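Getting limescale off without wrecking the tap

July 28, 2021

We moved to Mirkbridge four years ago and I had never met water like it. The kettle furred up in a fortnight, the shower went off sideways and the kitchen tap grew a sort of crusty collar. I bought all the sprays (some of them were eye-watering, in both senses!) and I've ended up back with white vinegar and an old tea towel.

For the tap, soak a strip of cloth in vinegar, wrap it round the crusty bit and hold it on with an elastic band. Leave it 30 minutes, then rub with a soft cloth and rinse really well. Don't do this on brass or gold-coloured finishes. I did, on the bathroom basin at my mum's in Waltdale, and she still brings it up.

The kettle is easier. Half vinegar, half water, bring it to the boil, switch it off at the wall and go and do something else for an hour. Boil it with plain water 2 times afterwards and chuck that away, or your tea will taste like a chip shop. Citric acid does the same job with less of a pong, and a dessertspoon is plenty.

Shower heads: if yours unscrews, drop it in a bowl. If it doesn't, tie a freezer bag of vinegar round it overnight. Poke the stubborn holes with a cocktail stick, never a pin.

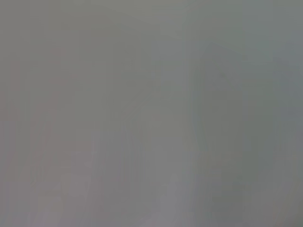

Then there's glass. Parviz Dehghan wrote in after my last page to say he uses half a lemon on his shower screen, leaves it 15 minutes and goes over it with a squeegee, and I've been doing it ever since. Keep the lemon well away from marble or any natural stone, same as vinegar, as it eats into the surface and there's no rubbing that out.

And please, please don't mix any of this with bleach. Rinse one thing off completely before you even open the other, and have the window open anyway.

Next time I'll do washing machine drawers, so send me your horrors.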